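Teaching my arm to fill a bag, part 4

Komari workshop notes, March
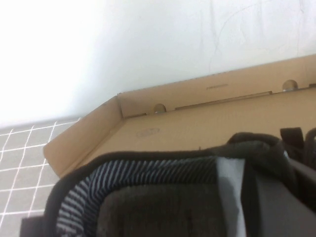

Where I am now

In the last part I wrote that the arm could pick up a small thing from the mat and put it down in another place. Many of you asked when it will do something useful. So I chose a task from my own life: putting things into a bag. I always forget half of what I need for the workshop, and I like the idea that the arm packs for me while I drink my coffee.

The black bag sits in an open cardboard box against the white wall. Before this I had the bag directly on the grid mat, and each time the fingers touched the rim, the whole bag moved a little. After ten minutes it was in a different place and my positions were wrong. The box is plain and shallow, and it holds the bag well enough. I keep the bag close to the left corner, so I can put it back in the same place when I take it out.

What is difficult

The rim is thick and soft. For a person this is pleasant, but for my arm it is a problem. When the fingers come down too near to the edge, they push the rim inwards and the opening becomes smaller. I now aim for the padded panel in the middle and stay away from the light grey divider, which stands up higher than I expected.

The straps are the second problem. They stick up above the rim at one side, and two times a finger went through a loop and lifted the bag. I stopped the program by hand – please keep your stop button near you, not on the other side of the table as I did.

I also had trouble with the colours. Black bag, dark panel, dark straps: in the small picture from the wrist they become one dark area. The striped lining helps me a lot. It is the only part with a clear pattern, and it follows the curve of the opening, so I use it to find the left side of the bag. The white wall is too bright on one side, and I had to lower the exposure and then raise it again in the evening.

Results until now

I made 67 tries with the new positions. In 39 of them the object stayed inside the bag. The others mostly fell on the rim and rolled off into the box. This is not a great number, but in the first week I had 4 good tries and I was already happy with those.

My log file has 674 lines now, and I have to clean it before I can share it. I am sorry to those who asked for it last month.

Next

I want to try slower movement for the last few centimetres, and softer tips for the fingers. I ordered some rubber from Castton, but it has not come yet. If you have built something similar and found a good way to keep straps away from the fingers, please write it in the comments. I thought of tape, but I would like to use the bag afterwards.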